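ok so the winter coat situation. thread bc I need to complain and also maybe help someone

Just spent the whole evening folding puffy coats on the bed. They do not fold. You press one side and the air goes to the other side

Goal was everything puffy into ONE underbed bag, the big Sasetti one with the zipper on three sides. Says it fits 18 garments. 18 garments of what. tank tops??

First try was the way I fold sweaters. Sleeves behind, bottom up, done. Came undone in the time it took me to reach for the next one

Second try - zip it all the way, lay it face down, smooth from the hem to the collar with your forearm. Slow. You can hear the air going out the seams. Much better but you have to keep a hand on it teh whole time

What worked for me in the end:
zip closed, pockets EMPTY (found a Bellamy receipt and 4 cough drops)
front side down
sleeves straight across the back, cuffs flat
then roll from the bottom, tight, knees on it if you need to
tuck the roll into the hood if there is one 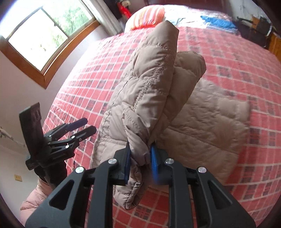
The quilted ones are a pain bc every little square holds its own air. Diamonds, same problem. Thin stitching lines are where it wants to bend so I go with that and stop fighting it

Do the sleeves first. I keep skipping this and then there's a sleeve sticking out of the roll and I have to start over

Someone asked about vacuum bags. Had the Vadness ones last year, they went flat as a board and then my coat stayed flat till like January. Never got its puff back. So no, not for down or anything you actualy like

Also wash BEFORE you put away. I didn't last spring and the collar on one had a makeup line that set all summer. Still there, sort of a shadow

Dryer on low, couple of clean tennis balls, keep stopping to break up the clumps. Takes forever. Go do somthing else

Labels - masking tape and a marker on the end of the bag that faces out. I wrote COATS. That's the system

Clomen hangers are going back btw, shoulders too narrow, the puffy stuff slides right off. Fine for shirts I guess

ok bag is zipped, it's 11 pm, it does not fit under the bed. need bed risers. if you have some you like tell me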